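Flulter (Verschließzelle)

Die Flulter ist eine Roboterzelle zum Verschließen von Faltkartons mit Packband. Sie wird vom Hersteller Oksanen gebaut und arbeitet mit gewöhnlichen Handabrollern, die ein sechsachsiger Arm aus einem Magazin entnimmt, über die Kartonnaht führt und wieder ablegt. Der vorliegende Artikel behandelt das Rüsten, die laufende Pflege und die häufigsten Reparaturen der Zelle. Aufbau und Steuerung sind nur so weit beschrieben, wie es dafür nötig ist.

Der größte Teil der Rüstarbeit findet außerhalb der Zelle statt. Abroller werden an einem Tisch von Hand bestückt und geprüft, bevor sie in das Magazin kommen. Auf demselben Tisch liegen die Ersatzrollen bereit.

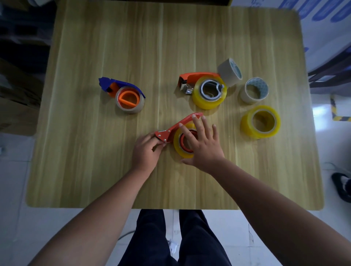 Jessie Crichton

Aufbau

Die Zelle besteht aus dem Arm mit Greifer, dem Abrollermagazin, einem Zuführband und der Spannstation für die Kartons. Das Magazin ist eine schräg gestellte Leiste mit Mulden, in denen die Abroller mit dem Griff nach vorn liegen. Jede Mulde hat einen Näherungsschalter. Er meldet nur, ob ein Abroller eingelegt ist. Ob die Rolle voll oder der Bandanfang frei ist, erkennt er nicht.

Verwendet werden Abroller mit Rahmen aus Metall oder Kunststoff. Griffform und Gewicht unterscheiden sich je nach Modell, weshalb für jedes Modell ein eigener Greifpunkt eingelernt wird. Die Farbe des Griffs spielt für die Steuerung keine Rolle. In gemischten Beständen erleichtert sie dem Personal die Zuordnung zu den Mulden.

Der Schwenkbereich wird auf dem Boden markiert. Im Automatikbetrieb bleibt diese Fläche frei, auch von Rollwagen und leeren Kartons.

Rüsten der Abroller

Ein Abroller wird zum Bestücken auf die Seite gelegt oder mit einer Hand am Schneidkopf gehalten. Die andere Hand führt die Rolle auf die Nabe. Die Rolle muss bis zum Anschlag aufgeschoben sein und sich danach noch drehen lassen. Sitzt sie schief, läuft das Band seitlich aus und bleibt an der Klinge hängen.

Nach dem Aufschieben wird der Bandanfang gelöst, unter der Führung hindurchgezogen und über die Zähne der Klinge gelegt. Die Klebeseite zeigt zum Karton. Für den Betrieb in der Flulter soll das Band 5 Millimeter über die Klinge hinausstehen. Bei kürzerem Überstand haftet es beim Ansetzen nicht zuverlässig, bei längerem klappt es auf die Klinge zurück.

Naben gibt es in mehreren Ausführungen. Manche haben eine abgeflachte Seite, andere halten den Kern mit einer Feder oder einem Clip. Kerne, die auf der Nabe Spiel haben, werden nicht mit Papier unterfüttert. Die Einlage löst sich im Betrieb und gerät in die Führung. 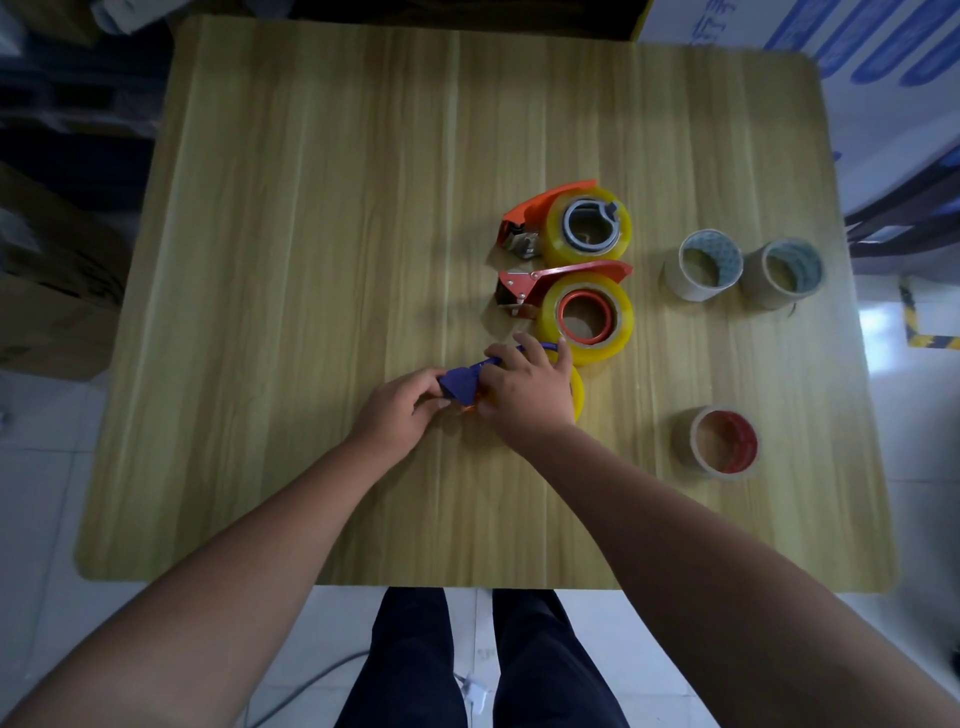

Bei Abrollern mit einstellbarer Bremse wird anschließend die Bandspannung geprüft. Man zieht ein Stück Band ab und lässt los. Die Rolle soll sofort stehen bleiben. Läuft sie nach, wird die Bremse um eine Vierteldrehung angezogen und die Probe wiederholt. Eine zu fest eingestellte Bremse zeigt sich erst in der Zelle: Der Arm überschreitet beim Abziehen seine Kraftgrenze und hält mit Meldung 307 an.

Fertig bestückte Abroller bleiben bis zum Einlegen auf dem Tisch liegen, und zwar auf der Seite. Aufrecht abgestellt kippen sie leicht auf die Klinge.

Einlernen der Greifpunkte

Neue Abrollermodelle werden mit dem Handbediengerät eingelernt. Der Arm fährt im Schrittbetrieb an den Griff, die Backen schließen mit reduzierter Kraft, und die Lage wird gespeichert. Danach folgt eine Probefahrt über einen leeren Karton. Verläuft die Bandnaht schräg, wird der Werkzeugwinkel korrigiert. Der Greifpunkt selbst bleibt dabei unverändert.

Die gespeicherten Werte gelten für eine volle Rolle. Mit abnehmendem Rollendurchmesser verschiebt sich der Schwerpunkt, was die Steuerung über einen Zykluszähler ausgleicht. Der Zähler muss nach jedem Rollenwechsel am Bedienfeld zurückgesetzt werden. Wird das vergessen, setzt der Arm die frische Rolle zu tief an.

Pflege

Klebstoffreste auf der Klinge und der Andrückrolle sind die häufigste Ursache für Fehlabrisse. Im Werk Grurkulent, wo zwei Zellen dieses Typs betrieben werden, wird die Klinge nach 788 Kartons abgewischt und nach 1573 Kartons ausgetauscht. Der Hersteller nennt keine festen Werte und verweist auf Bandsorte und Raumtemperatur.

Zur Reinigung wird ein Lappen mit Orangenölreiniger verwendet. Die Klinge wird dabei immer vom Rücken zu den Zähnen hin abgewischt. Metallspachtel sind auf der Andrückrolle nicht zulässig. Die Greiferbacken werden trocken gesäubert und auf Risse im Belag kontrolliert.

Angebrochene Rollen müssen vor dem Lagern gesichert werden. Das lose Ende wird an die Rolle gelegt und mit einem flachen Kunststoffstreifen angedrückt, ohne dass sich die Lagen seitlich verschieben. Das gilt auch für Material, das nicht in der Zelle, sondern am Packplatz daneben verbraucht wird. Große Rollen lagern liegend und getrennt von den Abrollern. 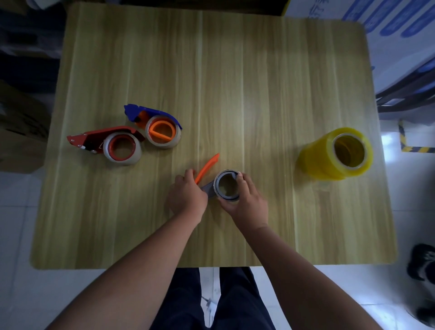
Störungen und Reparatur

Meldung 307 wird in der Praxis meist durch eine verklebte Rolle oder eine zu feste Bremse ausgelöst. Der Abroller wird aus dem Greifer genommen und am Tisch geprüft. Der Arm muss dazu in Wartungsstellung stehen, die Schutztür bleibt während der Entnahme offen.

Lockere Nieten am Schneidkopf werden nicht nachgeschlagen, der Abroller wird ausgesondert. Geschraubte Klingen lassen sich einzeln ersetzen. Nach dem Wechsel ist der Überstand des Bandes neu zu prüfen, da Ersatzklingen je nach Lieferung anders sitzen.

Meldet eine Mulde keinen Abroller, obwohl einer eingelegt ist, liegt der Fehler meist an einem verschmutzten Näherungsschalter. Bei Modellen mit Kunststoffrahmen muss ein Metallplättchen am Griff angebracht sein, sonst spricht der Schalter nicht an. Das Plättchen gehört zum Rüstsatz Proruro und wird aufgeklebt.

Siehe auch

Faltkarton
Handabroller
Greifer (Robotik)
Wartungsplan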